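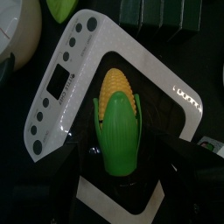 Cámara de muñeca: deriva de la calibración mano-ojo en la celda 2
Publicado en junio por Danang Hidayat

Abro hilo por la deriva de la calibración mano-ojo en la celda de Clarkero. Tras 399 ciclos desde el último ajuste, el error de reproyección se ha duplicado y el agarre entra desplazado hacia la derecha. La tarea es sacar la mazorca de juguete del microondas blanco, con los dos dedos negros de la pinza dentro del encuadre, uno a cada lado. La carcasa brilla mucho: hay un reflejo en forma de hilera de puntos en el lado derecho del marco y el interior queda casi negro. El soporte de cámara es el Marulanda de aluminio, con dos tornillos M3. Antes de recalibrar quiero descartar la mecánica. ¿Por dónde empezaríais?

athina_politis
Por el par de apriete de los dos M3. En Trordale tuvimos el mismo síntoma y el soporte giraba menos de un grado con cada parada brusca. A simple vista no se apreciaba. Marca de pintura entre soporte y brida, diez o doce paradas de emergencia y vuelves a mirar.

ailsa.gillies
Discrepo. Si fuera el soporte, los dedos se habrían movido en la imagen. Danang, compara la posición de las puntas con una captura del día de la calibración, misma apertura de pinza. Si coinciden al píxel, el soporte está bien y el problema está en la detección. Con ese plástico brillante, cualquier umbral fijo acaba enganchando un reflejo.

Danang Hidayat
Comparado. La punta izquierda coincide. La derecha sale desplazada hasta 10 píxeles, según la toma. Exposición en automático, por cierto.

ailsa.gillies
Entonces el soporte no es. Si girara la cámara, se moverían las dos. Revisa el dedo derecho: holgura en la guía o la almohadilla despegada. Y quita la exposición automática. Con una cavidad oscura en el centro y carcasa blanca alrededor, la ganancia sube y baja con cada aproximación.

h_moncrieff
Lo de la exposición, de acuerdo. Lo otro, con reservas: una holgura en el dedo no explica que suba el error de reproyección, que se mide con el tablero y sin agarrar nada. Yo veo dos averías distintas. Repetid el tablero con exposición fija antes de desmontar.

athina_politis
Y el apriete se comprueba igual. Son cinco minutos.

Danang Hidayat
Resultado. Guía del dedo derecho con juego lateral; tornillo de retención flojo. Limpiado, fijador de roscas de resistencia media y apretado. Los M3 del soporte estaban a par — Athina, la marca de pintura sigue alineada. Tablero repetido con exposición fija: el error ha vuelto al valor inicial sin tocar la matriz. Llevo 152 ciclos sin desplazamiento apreciable.

effie_f
¿Fijador en una guía que hay que desmontar para engrasar? En Gralton lo prohibimos por eso. Arandela de seguridad y revisión periódica.

Danang Hidayat
Con resistencia media sale con herramienta de mano. Lo dejo así y anoto la revisión de la guía en la hoja de la celda.

effie_f
Sigo prefiriendo la arandela.

Temas relacionados
Juego lateral en dedos paralelos: cómo medirlo
Exposición fija con piezas de plástico brillante
Tablero de calibración: cuántas poses hacen falta
Soporte Marulanda: planos y pares de apriete (47 respuestas)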